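Oil or lacquer for a dining table that gets used every day?

Posted in Home and Furniture, January 21, 2018

Hanane Benjelloun

Hello everybody. I have a question about finish for a dining table and I hope somebody with experience can help me. I apologize for my English, it is my third language.

We bought the table second hand from a family who was moving away. The seller told me it is from Hamoteo, but there is no label under it, so I can't be sure. The old finish was sticky near the place where people sit, so my husband sanded all of it in the garage. Now the wood has no protection and we must decide before February, when my parents come to stay with us.

I asked in two shops. The first one wants 182 dollars to spray it with lacquer, and they need to keep it for nine days. The second one said I can do it myself with hardwax oil from Conia, two thin coats, and that I will need to repeat it every year. We have two children and they spill everything. I like very much how oil feels under the hand, but I am afraid of rings from glasses.

My other question is about color. I don't want the wood to become orange. In our old apartment we had a table which became very yellow after a few years and I never liked it again.

Gebreyes

I did both in my own home, so I will tell you what happened with each.

Lacquer is stronger in the beginning. You can leave a wet glass for the whole evening and there is no problem. But when it gets a deep scratch, water goes in there and you see a cloudy spot, and you can't repair only the spot. You need to sand the whole top and start again. With oil, you will have small marks much sooner, but you rub the place with a fine pad, put a little oil, and wait until the next day. For a family with children I would choose oil, even if this sounds strange.

About the yellow color, ask for an oil that has a small amount of white pigment. It keeps the pale tone of the wood. Clear oil always makes it warmer, and on some woods very much warmer.

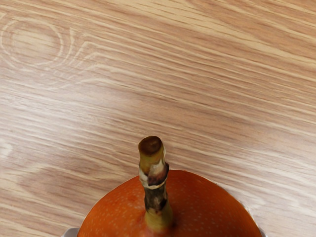
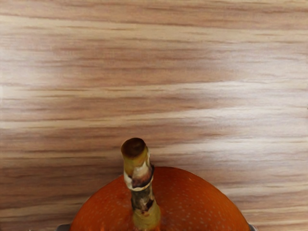
Before you open the can, do a test on the underside of the table, in a place as big as your hand, and let it dry for two days. Use the same sandpaper there as on the top, or the result will not be the same. Also look at the grain first. On a light top with wavy bands like these, some cream and some darker tan, the oil can make the difference between bands bigger, so choose a test place which has both. And please put the used cloths flat outside to dry, never in a ball in the garbage, because they can catch fire by themselves.

I would finish with 240 paper and not more. If you sand too fine, the oil doesn't go inside well.

Aretti

Lacquer. My table is lacquered since 2009 and it is fine. Use coasters.

Hanane Benjelloun

Thank you both. Gebreyes, your explanation is very clear, I didn't know about the cloths. I will buy the oil with white pigment and try it under the table this week. One thing I forgot to ask: do I have to remove the legs first, or can I work around them?

Gebreyes

You can leave them on. Put some tape where the leg meets the top, and take it off while the oil is still fresh.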